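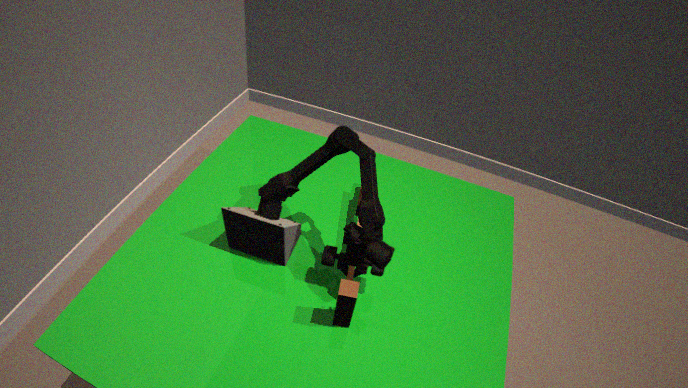 The arm and the upright block in the simulator, on the green board.

August 2021

Didn't get to the workshop until after lunch. The Prendholm bus was late and I'd gone back for the box of bearings, which I then left in the hall anyway. So no shoulder joint today. I did the computer side instead and let the real arm sit under its dust sheet.

For my own record, where things stand. The base is bolted down to the bench at Irnmont and doesn't rock any more. The upper arm is printed and fitted. The forearm is printed but needs the cable hole opening out by a couple of millimetres. The gripper closes when I ask it to, opens most of the time, and makes a noise I don't like on the way. The elbow motor is still the old one. I looked at the price of a new one again and shut the page.

The simulated arm has none of these troubles. I've been building it in Wilideo in the evenings, a bit at a time, and today was the first long sitting with it. I kept the room very plain, two walls, a floor and a flat green surface for the arm to stand on. I had a wood pattern on the surface back in February and it made everything slow and hard to read. Green is ugly but I can see where the edges are.

Today's job was getting the gripper down to a block on its own, without me typing the angles in. The program picks a spot for the block, the arm works out how to reach it, and then it goes down and shuts the fingers. I set it going for 4,000 tries and went to sweep the floor and sort out the screws, which somebody had tipped all into one tub.

When I came back it had finished. It got hold of the block and lifted it 1,614 times. I was a bit disappointed until I looked at how the failures fell. The first 1,000 tries were nearly all bad and it got steadily better after that, so the total makes it look worse than it is. I'll start the next run from where this one ended and not from scratch.

The misses are mostly of one kind. The arm arrives over the right place, comes down, and one finger lands on top of the block. Then it pushes, the block tips, and the whole go is wasted. Upright blocks are worse for this than flat ones, as you'd expect. I tried slowing the last part of the descent and that helped a little. I tried opening the fingers wider and that helped more, but the real gripper doesn't open that far, so I put it back. No use teaching it something the bench arm can't do.

Had a flask of tea outside at four. Hot in there with the shutter down.

After that I worked on the wrist view. The plan has always been to have a small camera at the wrist looking out between the fingers, so the simulated arm needs one in the same place. I spent far too long on the angle. If it points too far out the fingers aren't in view and there's nothing to line up against. Too far in and they cover half of everything. 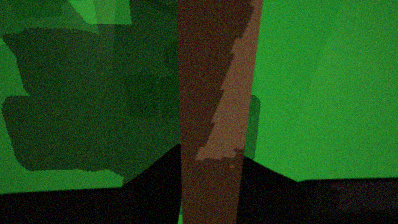 I settled on having the fingers along the bottom edge and leaving the rest for whatever is in front of them. It took a lot of small changes to the tilt and I wrote the final number inside the cover of the parts book, with the date I last changed it, so I don't lose it again like the last one. It may have to move once there's a real camera in a real bracket, but it's a start.

The shadows are a nuisance. With the light where it was, the dark patches on the green were nearly as strong as the objects, and I wondered if the program was steering by them. I did a short test with the light moved over to the other side and it did do worse, so I think it is relying on them to some degree. I'll have the light move about between tries in the next run. That will make it slower to learn. The workshop has a window on one side and a strip light that flickers, so it had better get used to it.

The grain is on purpose. A cheap camera gives a speckled picture and I'd rather it never saw a clean one.

Found one proper mistake, which was mine. I'd put the forearm in 2 millimetres longer than the printed part. I measured the print again with the callipers to be sure, and then measured it a third time at the other end. Corrected now. I expect some of the finger-on-top misses came from my fiddling with the gripper height to make up for it, so those numbers need going through again too.

The Furukawa folder still hasn't been sorted. That's what I call the folder of old drawings, after the name written on the box they came in. There's a wrist drawing in there with a neater way of running the cable than mine, down the inside of the forearm, and I want to look at it before I drill anything.

Next time: bring the bearings. Open out the cable hole. Ask about borrowing the small vice. Start the new run before doing anything else so that it has the whole afternoon. Buy M3 nuts, the tub has none left in it, only bolts.

Locked up just before seven and caught the bus with a minute to spare. Beans on toast.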